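What Happens When a Robot Gets a Job at Your Aunt's Work?

Hi again, curious people! Last time I wrote about elevators. This time I want to tell you about robots at work, and I don't mean movie robots with laser eyes.

My aunt works at Grevemik, a company that packs lunches for schools. On a busy day the kitchen sends out more than 900 of them! Somebody has to put the fruit in the cup, the cup on the tray and the tray on the cart. Then they do it again, and again, and again, until their wrists feel like old rubber bands.

So Grevemik started asking if a robot arm could do some of the picking up and putting down. You might think that's easy. You do it every time you set the table! But your brain does a ton of sneaky work first. It has to find the banana, decide how hard to squeeze, and steer your hand past the mug without knocking it over. A robot has to be taught every bit of that, and practice starts with toy food on a table. 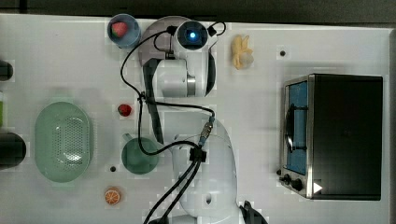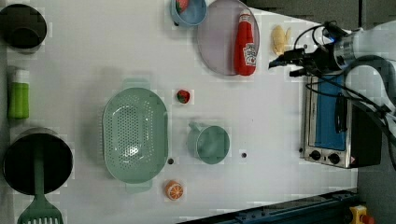
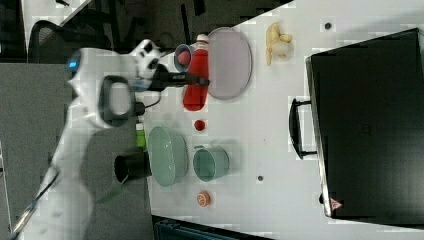
I asked Ramil Dagdag, who teaches the arms at a small company named Lenus, what the hardest thing to pick up is. I guessed soup. He said grapes! They roll, they squish, and no two bunches are the same shape.

Teaching goes slowly. A person shows the arm a job, the arm tries it, and the person fixes what went wrong. Ramil told me one team did the same little job 221 times before they were happy with it. (I gave up on the recorder after four songs, so wow.)

Now for the big question, the one my cousin asked at dinner: does the robot take my aunt's job?

It's a fair thing to worry about. Sometimes a machine does mean fewer people are needed for a task, and that can be scary for a family. At Grevemik the plan is to have 2 arms do the tray loading, and the people who loaded trays will learn other work. My aunt is going to check the lunches for kids with allergies. She likes that part, but she had to take a class, and she was nervous about the test. She passed!

Her friend Noel Magbanua isn't so sure about all this. He likes loading trays. He and the person across from him talk the whole shift, and he told me you can't chat with an arm about basketball. I think that's a really good point, and I hope his boss hears it too.

Want to try being the robot? Put on a pair of oven mitts, close one eye, and move five grapes from a bowl to a cup. Have a friend tell you "left," "right," "down" and "squeeze." Write and tell me how many grapes survived!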